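Frequently Asked Questions About Small Parts Drawers

Hi, I'm Khadija Mansour, and I run the Wada page from my spare room, where I sort, label and re-sort more screws and beads than is probably good for me. These are the questions I get most in my inbox about those little plastic drawer cabinets. I've tried to answer them the way I'd answer a friend, which means I wander off now and then. Sorry!

Last updated February 4, 2021

Do I really need a drawer organizer? I have jars.

If your jars work, keep your jars! I used baby food jars for years. What got me in the end was the lids. I'd be holding a hinge in place with one hand and trying to unscrew a jar with the other, and down it all went. A drawer you can pull open with one finger. Also jars want a deep shelf, and then you can't see the ones at the back, and then you buy another box of the same wood screws (ask me how I know).

How many drawers should I get?

Fewer than you think for your first one. People write to me very excited about a 56-drawer wall cabinet, and I get it, I bought one too. But I spent a whole evening making up categories to fill it. I had a drawer for "bent nails." Dump everything on an old sheet, make piles, and count the piles before you shop. Add a few spare drawers on top of that and you're set for a good long while.

Clear drawers or solid ones?

Clear, every time, for small stuff. Slightly smoky plastic is fine too. You won't be able to read the size off a washer through it, but you'll see whether there's anything in there, and a label takes care of the rest. Solid drawers look tidier on a living room shelf, I'll give them that. I keep my sewing notions in solid ones and I open three of them every time I want a bobbin.

What do you put on the bottom row?

Heavy things. Bolts, big hooks, the odd metal bracket I can't bring myself to throw out. A light plastic cabinet with all its weight up top will tip when you yank a drawer, especially if it's standing on a slick table. Mine used to creep backward a little every time I opened the top row, so now it's heavy at the bottom and the beads and picture pins live upstairs.

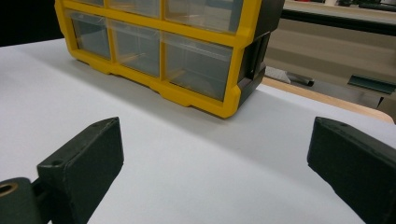
The same goes for anything you use a lot. Picture which drawers you can reach without bending or stretching, and give those to your everyday bits. I have a whole drawer of cup hooks that I open maybe twice a year, and for the longest time it had the best spot in the cabinet. Silly!

Does the color matter?

Not for the parts, no. But I do like a bright cabinet, and yellow is my favorite for a workbench. I have a yellow one and a gray one, and when I tell my husband "it's in the yellow one" he finds it. When I had two gray ones we did a lot of shouting down the hall.

Can I stack them?

Depends on the model. Some have feet or notches underneath that fit into the top of the next cabinet, and some just have feet. Look at the listing or the leaflet and see whether the maker says stacking is okay. If it doesn't say, I wouldn't. My Skanodport cabinets stack two high and I've left it at that. I once tried putting a Zundent on top of a Skanodport and the feet didn't line up at all, so the whole thing wobbled whenever a truck went by.

Should I hang it on the wall instead?

If you have the wall, sure. Check the back for keyhole slots first and go into a stud. Screws weigh a lot more than they look like they should, so fill a couple of drawers and put them on the kitchen scale before you trust a plastic anchor. I had 700 deck screws in one cabinet when I took mine down to move it, and I needed a hand getting it off the hooks.

I still have one cabinet that stays on the table because I carry it from room to room. If you do that too, turn it so the front leans back against you when you walk. I'll let you guess how I learned that.

How do you label the drawers?

Masking tape and a marker, for the first month at least. You'll change your mind! I relabeled half of mine before October was over. Once things have settled, I print little strips on plain paper and slide them in front, or tape them on if the drawer has no slot for a label. Put the label on the drawer itself, never on the frame around it. Drawers get pulled out and put back in the wrong hole, and then the label on the frame is telling you lies.

Some readers tape one actual screw to the outside of the drawer. I love this idea and I've never once gotten around to it.

What about dividers?

I use them in the wider drawers for things that go together, like anchors in front and their screws behind. If your cabinet didn't come with any, cut up a cereal box. It holds up better than you'd expect. The Jarkach divider packs are nice and stiff, but they were a touch too tall for my shallow drawers and I had to trim every single one.

My drawers stick. Help?

Take the drawer out and look for grit in the channel first. Sawdust is the usual culprit at my house. Wipe it, try it again, and if it still drags, rub a plain candle stub along the bottom edges. Please don't use cooking oil. It gets gummy and then it collects even more dust. Overfilling will do it as well, so check that nothing is poking up at the back.

How do I wash them?

Empty the drawers and soak them in a sink of warm water with dish soap. Use a soft cloth, because scouring pads leave clear plastic all hazy. Let them dry overnight before anything metal goes back in. I skip the dishwasher (I warped two drawers that way and they've never closed right since). An old toothbrush is great for the frame, around the feet and in all those molded corners where the crumbs go.

Is it worth buying secondhand?

Yes, if all the drawers are there. Ask the seller, because a missing drawer is hard to replace and different makers' drawers hardly ever swap. Pull each one out and look for cracks at the front corners. You may also inherit somebody's collection of fuses, and I kind of enjoy that part.

Can I send you a question?

Please do! Use the contact form on the Wada page and tell me what you're storing and where it has to fit. I'm slow in the summer, but I read everything.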